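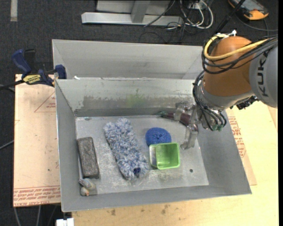

March 21, 2021

Limewash trials, north wall of the Brirnley store, second go.

Well, I promised Xuelian Kong I would write this up while it was fresh, so with a mug of tea at my elbow I'll try to get it all down before I forget which pot was which. The first coat from the Ustell putty went on last week looking like dishwater, as limewash always does, and I had a small crisis of faith (I have one every time, you'd think I'd learn). By this morning it had come up a lovely soft white, apart from the low patch by the door where the old cement repair is. That patch is still grey and rubs off on the sleeve. My good jumper can confirm this.

Mixed the second batch thinner. 257 g of putty to 1,383 g of water, stirred, left to stand, stirred again, then put through the fine sieve. The Lesunano putty was lumpier than the Ustell and took a good deal longer, and I lost 172 g of it in the sieve, so the pot marked L is weaker than it ought to be. Please don't compare the two too strictly until I've made it up again!

I damped the wall down with the garden sprayer first and worked from the top in panels, brushing every which way. The L panel dragged a bit near the window. I think the wall had dried out on me there while I was answering the telephone, and that's my own silly fault and no reflection on the putty.

Xuelian thinks we should hack off the cement repair and redo it in lime before we go any further, and I've come round to her view. It will hold us up, but we did plan for the whole wall to sit until August before anyone judged it. Xiao quoted for up to 2,000 g of their casein binder if we want a rub-proof finish on the lower half. I'd like to try one small panel before saying yes.

Still to do: relabel the pots, ring Xiao about delivery, wash out the sprayer, third coat on the Ustell side once the second has had its few days.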